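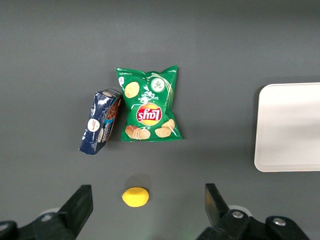
Snack trays are back at the Price Street community hall from this Friday, after a summer without them. Anyone who comes in for the after-school club can pick up a tray between 3:30 and 5 p.m., with a bag of chips, a boxed snack and a piece of fruit.

The hall stopped the service in June when its supplier, Drunitz, closed its local warehouse. Noelia Moya, who runs the club, said a new agreement with Kodolell was signed in August and covers 4000 snacks through the end of the school year.

"We had 105 children signed up last spring and most of them came straight from class," Moya said. "They were hungry by four."

The trays cost families nothing. A grant of $2184 pays for the food, and another $785 came from the bake sale Hawi Kumsa organized in the parking lot. Flavors will change with each delivery — sour cream and onion chips are on the list, along with plain salted.

Parents of children with allergies should fill in the yellow form at the front desk before the first visit. Forms from last year are no longer valid. Trays stay at the hall and go back on the cart by the kitchen door.

Questions can go to Martti Kettunen at the desk, weekdays after noon.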